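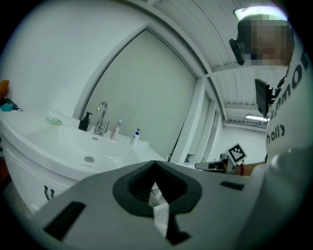 From the Workshop Floor: Carburettors, Corks and the Long Way Round to Clutgate

October, and the club's old cars are going to bed for the winter, which means that half the membership has discovered what it should have mended in May. The telephone in the hut has been busy. Most of the calls have been about carburettors, and most of those have been about the Narnetti twin-choke, so this month's item is given over to that instrument and its moods.

For newer members: the Narnetti was fitted to the Tapia saloon from the second series onwards, and to the Goserero van for as long as anyone could be persuaded to buy one. It is a perfectly good carburettor. It was designed by people who lived somewhere warm and flat, and it has been sulking ever since it got to us.

The usual complaint goes like this. The car starts well from cold, runs sweetly to the end of the road, and then hesitates when asked to pull away from the junction, as though it had remembered something it left on the stove. The owner changes the plugs. The owner changes the leads. The owner buys a new coil, then a second new coil in case the first was a bad one, and finally comes to the hut with a carrier bag of healthy ignition parts and an air of injury.

Nine times out of ten it is the float. The early ones were cork, sealed with a varnish that modern petrol regards as a light snack. Once the varnish goes, the cork drinks, the float sits low, and the fuel level in the bowl creeps up until the engine is running on something closer to soup. You can smell it. Your neighbours can smell it. If the back of your garage door has gone black at exhaust height, have a look at the float before you spend any more money.

Taking the top off is a matter of six screws, five of which will come out. The sixth is the one under the choke bracket, and it has usually been attacked by a previous owner with the wrong screwdriver. Put a drop of penetrating oil on it in the evening and go and have your tea. Try again in the morning with a bit that fits. If it still won't shift, stop there and bring the whole carburettor in, because the lid is soft metal and we have a box of cracked ones under the bench already.

With the lid off, lift out the float pin (it slides towards the engine side, whatever the handbook says) and weigh the float on the kitchen scales. A sound cork one should come in at no more than 30 grams. If yours is heavier than that it has been drinking and should be retired. Brass replacements can be had through the spares scheme, and they will outlast the rest of the car. Shake a brass one next to your ear before fitting it. If it sloshes, send it back.

The fuel level wants to be 3 millimetres below the edge of the bowl with the car on level ground. I mention the level ground with some feeling. I once spent a whole afternoon setting mine on the drive at home, got it exactly right, and then drove to Clutgate discovering at every bend that my drive slopes. Bending the little brass tab moves the level up or down, and it takes much less bending than you think. Use your fingers. Pliers will take you straight past the right place and out the other side.

While you're in there, the accelerator pump diaphragm is worth a look. Hold it up to a lamp and stretch it gently. Pinholes show up as tiny stars, very pretty, and they are why the thing coughs when you put your foot down. The new diaphragms in the scheme are of a modern rubber that doesn't mind today's petrol. They are a shade thicker than the originals, so do the screws up a little at a time, working across the lid from corner to corner, and don't lean on them.

Jets next. Please don't poke wire through them. I know your father did. I know it worked. The main jet on the Narnetti is a small and precise hole, and after a few winters of fuse wire it becomes a larger and less precise one. Blow it through with air, soak it if you have to, and if it is still blocked then buy another. Goserero owners should check the number stamped on the face, as the vans used a richer jet than the saloons and the two have been cheerfully swapped about for decades. My own Tapia ran on van jets for 2,546 miles before I noticed, and I had been blaming the head wind.

A word on gaskets. The reproduction set that was doing the rounds at the summer autojumble has the vacuum hole in the wrong place. It looks right and it fits the studs. It also blocks the idle circuit completely, so that the engine runs beautifully at any speed you like above a fast trot and dies at every traffic light. If you bought one, lay it against your old gasket and compare. A leather punch will put matters right. Keep the old gasket until the new one is on and the car is idling, even if the old one is in four pieces.

After that it is only a question of tuning, which everybody does differently and everybody does best. I set the idle screw with the engine properly hot, turn the mixture in until it stumbles, then out again until it stops sulking, and leave it alone. The handbook asks for 613 revolutions at tickover, a figure I have never seen on any gauge in any Tapia, and which I can only suppose was somebody's house number. Anything that keeps the oil light out and the mirror more or less still will do.

Spares notes. The scheme has brass floats, diaphragms, float pins and both sizes of main jet. Choke cables are out of stock until the next batch is made. We have one good second-hand Narnetti body, complete except for the throttle spindle, which would suit someone who already has a spindle and is short of a body. Worn spindles can go off for bushing with the next parcel if they reach the hut before the end of the month. Please label them. Last year's parcel contained four, all unlabelled, and two members are still giving each other looks.

The winter run to Clutgate is on as usual, leaving the hut at half past nine in the morning and going by the long road to avoid the hill. Anyone whose float is still under suspicion is asked to drive at the back.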